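On Replacing the Lighting in an Older Apartment

20 April 2021

Filed under: Home

Readers of this site will recall that the apartment in Daltley was purchased with its original ceiling fixtures in place. The period of adjustment is now over, and it is appropriate to set down how the question of lighting was handled, what was spent, and which decisions would be made differently.

The building dates from a time when one fixture in the center of each ceiling was considered enough. In the kitchen this meant that a person standing at the counter worked in his or her own shadow. In the hallway it meant a bright circle in the middle and darkness at both ends. The former owner had dealt with the matter by installing stronger bulbs, and the result was glare without any real improvement in visibility.

The first step was to write down, over the course of March, where light was needed and at what hour. This record proved more useful than any catalog. It showed that the reading chair was used almost entirely after dark, that the kitchen counter was used at all hours, and that the dining table hardly needed a fixture of its own. I had intended to spend the largest share of the budget on the dining table.

The budget itself was set at 400 dollars, excluding the electrician. Readers who own their homes are advised to keep the two figures separate. Labor in this area is charged by the visit, and a second visit made necessary by a missing part can cost more than the part itself. In my case the missing part was a mounting bracket, and a second visit was indeed required.

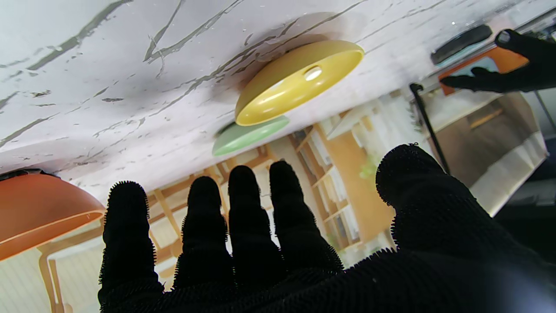
With respect to the bulbs, a single color temperature was chosen for the whole apartment. I had previously mixed warm and cool bulbs according to whatever was on sale, and the change from one room to the next was unpleasant in the evening. Warm white is now used throughout. The one exception under review is the laundry closet, where stains are difficult to judge under a yellowish light.

Dimmers were ordered from Hesura, a small supplier in Broltley, and arrived within five days. Two matters should be noted. Not every bulb sold as dimmable will behave well with every dimmer, and a faint buzz is the usual sign of a poor match. In addition, the older wall boxes in this building are shallow, and the first dimmer could not be seated until the wires behind it had been rearranged. The electrician handled this on the first visit and did not charge extra for it.

The height of the fixture over the counter was the subject of some delay. I settled on 48 inches above the work surface after hanging a paper bag on a string at several heights and leaving it in place for a week. It is a crude method, but I would use it again. The first height I had planned on would have placed the fixture directly in the line of sight from the doorway.

The hallway remains unfinished. A pair of wall fixtures has been approved in principle, subject to the permission of the building management, and the application was submitted last week. The old ceiling fixture will be kept in storage until a decision is received, as the bylaws require original fittings to be returned if the apartment is sold.

A separate entry will address the Cordeiro window blinds, about which several readers have written.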